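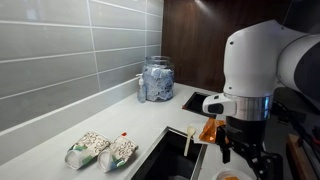 Counter clutter in the tiled corner: what stays, what goes?

Posted in Kitchens & Storage, 17 replies

skorna_flat
We're redoing how we use the kitchen in October and I want the pale counter mostly clear. The part I can't settle is the corner where the gray tile meets the brown wood panel. Right now it has the big glass jar of wrapped things and the little pump bottle pushed up against it. Cartons, a spoon and wrappers land in front of that and stay there. The two openings in the counter take up a lot of the usable space, so whatever lives there has to earn it. What would you keep?

trevaskis30
Keep the jar, move the cartons. A jar that size is hard to store anywhere else, and the corner is dead space for prep anyway. Cartons go in a cupboard.

J. Omerović
I disagree about the jar. It has no lid on it and it's full almost to the neck. Next to a stove or sink that gets grimy. I'd split it into two smaller containers and put both in a drawer.

trevaskis30
They're wrapped. Grime on a wrapper is not a problem.

J. Omerović
It is when you have to wipe the jar every week. I had one like it for 10 years and the rim was always sticky.

blagoje_r
The pump bottle is the thing I'd move first. Put it on the other side, by itself, so you can reach it without knocking into glass. Then see if the corner still bothers you.

skorna_flat
Good point on the pump. I do bump the jar with my elbow.

nornen
Has anyone used the Eltatberg corner shelf? It's 30 cm wide and stands on the backsplash side. I got one and it holds a jar fine, but the feet slide on a smooth counter — I had to add rubber dots.

trevaskis30
Shelf on a counter is still stuff on a counter.

nornen
Sure, but you get the space under it.

blagoje_r
Before buying anything, put a small bin within reach for the wrappers. Ours used to pile up the same way.

skorna_flat
OK. Plan for now: cartons to the cupboard, spoon in the drawer, pump bottle moved. Jar stays until I find a lid that fits.

J. Omerović
Measure across the outside of the rim too. On the thick ones the inside and outside are quite different, and I bought the wrong lid twice.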